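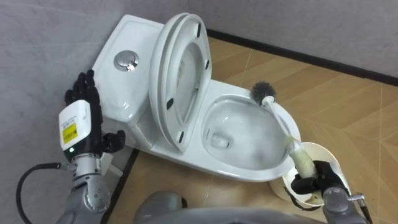

Brush in the right hand, left hand up and out of the way. Rule 4, more or less.

So I've been promising a post about our house rules for bathroom work, and it's Saturday and raining in Drordale and I have coffee, so let's go. For anyone new, I write the working rules for a small team at Clultico that teaches robots to do cleaning jobs. I don't build the arms and I don't write the code. I write the boring document that everybody has to read before they're allowed near a toilet brush (and yes, my mother has asked me to describe my job differently at parties).

The first version had 26 rules. Twenty-six! People skimmed it, signed the bottom and went off and did what they were going to do anyway. The version we use now has 13, it fits on one page, and I'm pretty proud of it.

Lid and seat both go up before the brush leaves its holder. We used to let people start with the lid up and sort out the seat later, and what you get is a hand that has been holding a brush now reaching for the seat. Gross in my house, gross in anybody's house.

One hand is the dirty hand. Pick it at the start and stick with it until the job is over. The other hand stays off the brush, off the bowl, off the inside of the rim. If something clean needs touching, like a flush button or a door handle, the clean hand does it. I stole this one from a friend who used to clean hotel rooms and it's the best rule on the page.

The idle hand needs a place to be, too. This took me ages to get right on paper. "Keep the other arm clear" means something different to every person who reads it, so now it says where the hand goes before the first stroke, and that it stays there unless it has a job. I still get arguments about this from the folks over at Probert, who would like the spare arm tucked all the way back. Maybe they're right! But I like it where I can see the fingers.

Then there's cables. Before each run you move both arms through the whole reach, slowly, and watch what the cable does. Does it catch on anything? Does it swing down near the bowl? It takes around 5 minutes and people hate it, and I will not be taking it off the list.

The brush holder is its own rule. It stays on the floor where a normal person would keep it, and we don't swap in a sparkling new one for every session. Real holders get stained at the bottom. I went back and forth on this, but a robot that only ever meets spotless bathrooms is going to have a rough first day in mine.

Last big one is the drip wait. Brush comes up, brush holds over the bowl for a slow count of 30, then it goes back in the holder. I wanted to write "until it stops dripping" and got voted down, and I get it, a number is easier to check. My tile floor at home would still like a word.

The Lurnstead people asked if they could borrow the page for their kitchen work. Sure, but you'd have to rewrite the dirty hand rule completely, as a sink is a whole different animal. I've started on a kitchen version and I'm stuck on sponges. If you have opinions on sponges, the comments are open.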